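September 9, 2018
By Caoimhe Mac Giolla

Section 7. Leveling and First Oiling

This section covers the Handgate table once the legs are on and the table is standing where you plan to keep it. If the legs are still in their sleeves, go back to Section 6.

The leaflet packed with the table says it is "ready to use from the first meal." I'd treat that as a sales line. The factory coat is thin, the top has been lying flat in a warehouse for who knows how long, and very few floors are as level as their owners believe. Give it a weekend before you put food on it.

7.1 What you need

A two-foot level, or a longer one if you can borrow it
The 13 mm wrench from the hardware bag
One 252 ml can of Luvura table oil, or any plain hardening oil sold for furniture
Lint-free cotton cloths (old T-shirts are fine, sweatshirts are not)
A gray non-woven pad, fine grade
A metal bucket with water in it

Wongsuwan sells a care kit with all of this in a drawstring bag. The cloths are small and the pad is the same pad you can get anywhere. I wouldn't bother with it, although the sample of wax is decent.
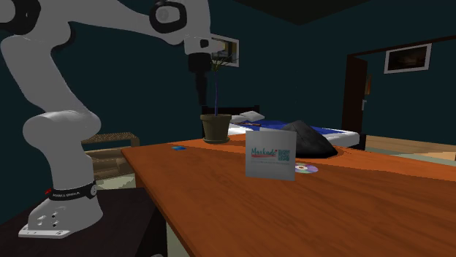 7.2 Leveling

1. Let the table stand in the room for two days before adjusting anything. Keep it away from radiators and out of strong sun.
2. Put your palm on each corner in turn and press. If one corner drops, note which one.
3. Lay the level across the width at both ends, then along the length on each side. Write down all four readings. The bubble will rarely agree with itself from one end to the other.
4. Turn the level end for end and repeat one reading. If the bubble moves, your level is off and you should find another.
5. Lift the low corner with a helper and wind the foot out half a turn at a time.
6. Press the corners again. Stop when the rocking stops, even if the bubble is a hair out. People chase that last hair all afternoon and end up with all four feet wound out and a table that wobbles worse than before.

Caution: Do not wind any foot out past the groove cut in its thread. The printed leaflet gives a longer limit. Oisín Ó Dubhghaill fitted 46 of these for customers, and he stops at the groove. I trust him over the leaflet.

Note: Felt pads compress. If you use them, stick them on before leveling and check again after a week. The Etard ones are advertised as "non-compressing," and mine went flat by June like all the others.

7.3 Checking the top

Solid wood moves across the grain. It gets wider in damp weather and narrower when the heating is on, and no oil on the market prevents that, whatever the can says. Oil slows things down a little and keeps soup out.

1. Run a fingertip across any joint in the top. You are feeling for a step.
2. Slide a sheet of paper along the joint. If it catches in one place only, mark the place with masking tape.
3. Look under the table at the screws holding the top to the rails. They should sit in slots with a little room on each side. A screw driven hard against the end of its slot can split the board, so back it out and reset it in the middle.
4. Leave small steps alone for the first season. Many close up without help. Some don't, and sanding in winter may give you a new step in summer.

Caution: Never pour glue into a joint that opens and closes with the weather. The repair videos make this look easy. They don't come back a year later.

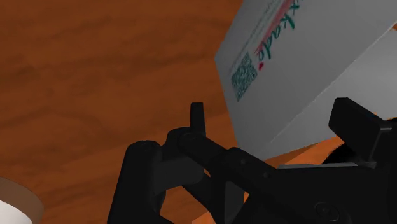 7.4 First oiling

The directions on the Luvura can call for three coats in one day. I tried it that way on a spare leaf and had a sticky surface for most of a month. Two thin coats, a day apart, did a better job on the other side of the same leaf. It is one test on one board, so make of it what you like, but I have yet to hear from anybody who was sorry they went thin.

1. Clear the top completely and open a window.
2. Wipe the surface with a barely damp cloth. Let it dry for two hours.
3. Go over it lightly with the gray pad, along the grain. Wipe off the dust.
4. Stir the oil. Don't shake it.
5. Test a patch on the underside and leave it overnight. The color card in the store is printed on paper and will not tell you much.
6. Put a small puddle of oil on a cloth and spread it along the grain, working one section at a time. Do the edges and the end grain last.
7. Wait 15 minutes. Add a little more only where the wood has gone dull.
8. Wipe everything off with a clean cloth. The surface should feel nearly dry. If your hand slides, keep wiping.
9. Leave it for a full day and repeat steps 6 to 8.

WARNING: Cloths with oil on them can heat up and catch fire without any flame nearby. Put them straight into the bucket of water, outdoors. Don't ball them up and don't put them in the kitchen trash. Of all the warnings on the can, this is the one I'd never skip.
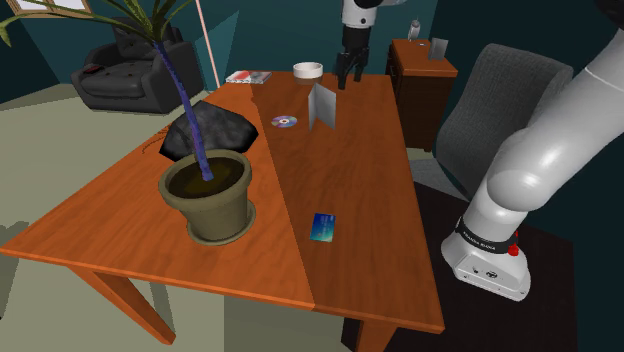

7.5 The first weeks

Light use is fine after two days. Hold off on hot dishes and wet glasses for two weeks. "Waterproof in 24 hours" is printed on the lid in large type, and the small type on the back says "under ideal conditions," which your house probably isn't.

Potted plants deserve their own line. A saucer catches the overflow but can still leave a ring under it, and unglazed clay is the worst of the lot. Stand the saucer on cork feet or a trivet so air can get underneath, and lift it once a week to look.

7.6 If something goes wrong

Sticky after three days: too much oil was left on. Rub with a cloth and a few drops of fresh oil, wait five minutes, then wipe hard.

White ring: usually moisture in the finish. Give it a few days before you do anything. Mayonnaise, toothpaste and hair dryers all have their fans, and I suspect most of those rings were fading anyway.

Table rocks again: repeat 7.2 from step 2. Check the leg bolts first.

Patchy sheen: apply one more thin coat to the whole top. Spot repairs tend to show.

Section 8 covers the extension leaf and its catches.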